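Vacuum-packed salted egg yolks: are they any good, and how long do they keep once cut open?
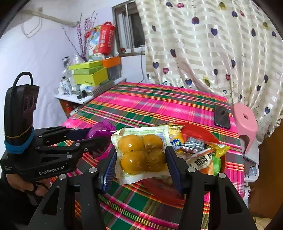

Page 1 of 7

Fergal Mulligan
Posted 3 November 2025 in Pantry and Storage

I got handed a flat clear pack of salted egg yolks, four of them sealed in plastic, along with enough wrapped candy and snack packets to fill a plate. The candy I can deal with. The yolks I have doubts about.

I've had salted egg yolk before, in mooncakes, and it was crumbly and kind of sandy, and a dull orange. These are bright and glossy, almost like apricots in syrup. My neighbor says the vacuum kind are "the same thing without the work." I've heard that about instant mashed potatoes too.

I went looking for answers before I posted and every page said something different. One says to bake them, one says steam, one says they're ready to eat from the pack. One says they keep "for ages," and I don't know what I'm supposed to do with that. Half of those pages were selling egg yolks.

So, a few things I'd like to hear from people who have cooked with these and aren't reading it off a website:

Are they raw or cooked? I can't tell by pressing on the plastic. They give a bit.

One of them has the plastic wrinkled up over it and the others look smoother. Does that mean the seal has gone? It doesn't feel puffy.

If I use two and leave two, how long do I have? The print on the border is tiny and green and I gave up on it, even with my reading glasses.

And is there anything to make with four of them that isn't mooncakes? I'm not making mooncakes. I don't own a mold and I'm not buying one.

Please don't tell me to "trust my nose." I had a cold for most of August and my nose hasn't been worth trusting since.

Idalina Gouveia
Member, 34 posts

I buy these often enough to answer most of it, though I'd argue with your neighbor. They are not the same as yolks you salt in the shell yourself. The home ones taste of more than salt. The packed ones are mostly salt and fat, and that's fine for cooking, but I wouldn't sit down and eat one.

Raw or cooked: treat them as raw unless the label tells you otherwise in words. Salting firms up a yolk, so pressing on it tells you nothing. Some brands sell them cooked, some don't, and the packs can look alike. The glossy look doesn't settle it either. Get a magnifying glass or take a picture of the small print with your phone and blow it up. If it's in a language you don't read, a translation app will do a passable job on a label. You want three things from it: the date, whether it says cooked, and whether it was supposed to be in the fridge all this time. If it was meant to be cold and it has been sitting out with the candy, I'd throw it away and not lose sleep.

The wrinkle doesn't mean much. Plastic bunches up when the air comes out and it has to go somewhere. What I'd worry about is a pack that has gone slack or swollen, or one with oil creeping out along the seal. Wipe the outside with a paper towel and look at the towel.

How I cook them: rinse off any slime, pat dry, set them on a small tray, and bake at 325 F. I start looking at 7 minutes and usually pull them at 10, when the surface turns matte and a little oil beads up. Then cut one in half. If the middle is still dark and sticky like gum, put them back. Baking gets you that sandy texture you remember from mooncakes. Steaming works, but they come out damper, and I think they taste flatter.

As for leftovers, I don't keep half a pack of uncooked ones. Cook all four, let them cool, put them in a jar with a lid, and use them inside of 5 days. You'll see people online claiming months. Maybe so, but I've noticed they never say what they tasted like at the end.

What to make: mash two with a fork, melt a good spoonful of butter over low heat, stir the yolk in until it foams, and toss it with something fried or roasted. Shrimp is the usual. Potatoes are cheaper and I like them better. Don't add salt until you've tasted it. You can also grate a cooled one over congee or plain noodles, like hard cheese.

Seidel
New member

they're fine, everybody eats them. I just microwave mine in a cup. don't overthink it

Idalina Gouveia

Seidel, I tried the microwave once and it popped, and I was scraping yolk off the ceiling of the thing. If you do it that way at least cover the cup and go in short bursts. I still wouldn't.

Fergal Mulligan

Update. I did the phone trick and got enough of the label to find a date, which hasn't passed. I did not find anything saying cooked, so I'm going with raw. The paper towel came away clean.

Baked all four. At 7 minutes the middles were still gummy, so your 10 was closer, and my oven may run cool. I did the butter thing with potatoes. It was good. I'm annoyed at how good it was, given what I expected. It was also very salty, and I'd use one yolk where you use two, at least for one person.

Still not convinced they taste like the ones in the mooncakes, but I may be remembering the mooncakes as better than they were. Two are in a jar in the fridge. My neighbor has been told it was work.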